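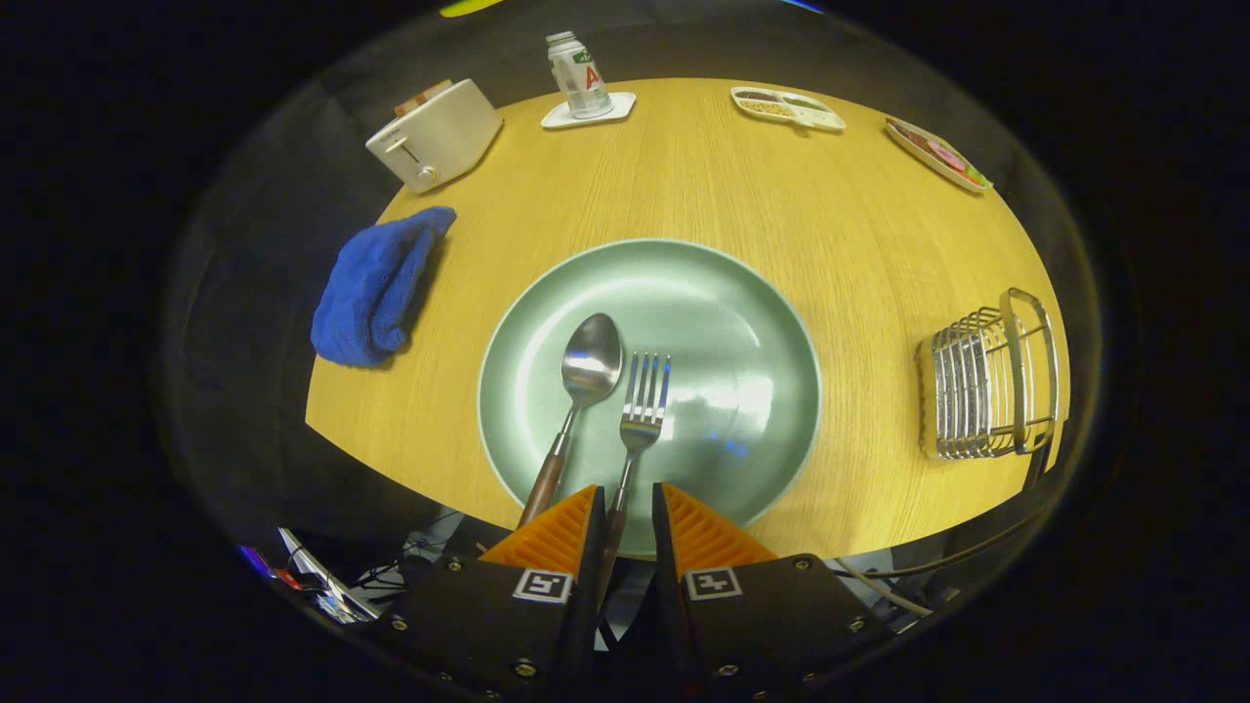
3. Household Meals and the Working Day

3.1 Sample and setting

The survey covered households in two towns, Imus and Derkholm, chosen for their different patterns of work. In Imus most wage earners travel out of town and return in the evening. In Derkholm the largest employer is a packing plant that runs day and night shifts, and many adults change shift every week. Each household kept a meal diary for 3 weeks in September. The diaries produced 2090 usable entries from 66 households. An entry was usable if it gave a start time, an end time, and the people present.

Households were recruited through notices at clinics and grocery stores. People living alone were included. Their meals were left out of the analysis of shared eating but kept in the analysis of meal length. Families with a child under one year old were asked to record only the meals eaten by older members, and not all of them did so. Those diaries were corrected by phone where possible.

3.2 What counted as a meal

Earlier work on the subject has mostly let respondents decide what a meal is. This makes the diaries easy to fill in but hard to compare. A bowl of soup eaten standing at the counter may be a meal to one person and a snack to another. We asked instead that an entry be made whenever food was served on a plate or in a bowl and eaten with at least one utensil, or whenever two or more people sat down to eat together. Sandwiches eaten alone were therefore excluded, and several respondents wrote in the margins that they disagreed with this.

The diary form also asked what was set out for each person. The most common answer for the evening meal in both towns was a single plate with a spoon and a fork, an arrangement of the kind in Figure 2. Knives were recorded less often than we had expected, even for meals that included meat, which was often cut in the kitchen before serving. We did not ask about the size or material of the plate, and the answers cannot be used to estimate portions.

3.3 Timing

Evening meals in Imus began within a narrow band. Most households ate soon after the last adult came home, and when that adult was late the meal was usually held. Children were sometimes given bread or fruit while they waited. On days when no adult worked, the meal moved earlier and lasted longer.

Derkholm showed no such band. In households with a shift worker, the main meal of the day moved with the shift, and during night weeks it was often eaten in the early afternoon. Other members of the household did not always move with it. A common solution was to cook once and serve twice, with the first serving for the worker and the second for children home from school. In the diaries these appear as separate meals with the same food. We counted them separately, but an argument could be made for treating them as one meal in two parts.

3.4 Who was present

The share of meals eaten with all household members present was lower in Derkholm, as expected. The difference was concentrated in night weeks. During day weeks the two towns looked much alike, and this suggests that the habit of eating together was not weaker in Derkholm but was interrupted by the schedule. Households returned to their usual pattern soon after the shift changed, often on the first free evening.

Older relatives living in the home were present at more meals than anyone else in both towns. Where such a relative did the cooking, meals were longer and skipped less often. The sample is too small to separate the effect of the cook from the effect of having one more adult in the house.

3.5 Limits of the diary method

Keeping a diary may change what is recorded. Some respondents reported that they sat down more often while the study was running, and one household stopped eating in front of the television until the last form had been mailed. Entries were also fuller at the start of the period than at the end, when end times were more often left blank. Blank end times were not filled in by estimate, and the entries were dropped.

The diary was printed in one language only. In Derkholm, where many plant workers speak another language at home, school-age children sometimes filled in the form for their parents. These diaries were complete and legible, but they leave out meals eaten during school hours. We kept them for the analysis of evening meals and set them aside for all others.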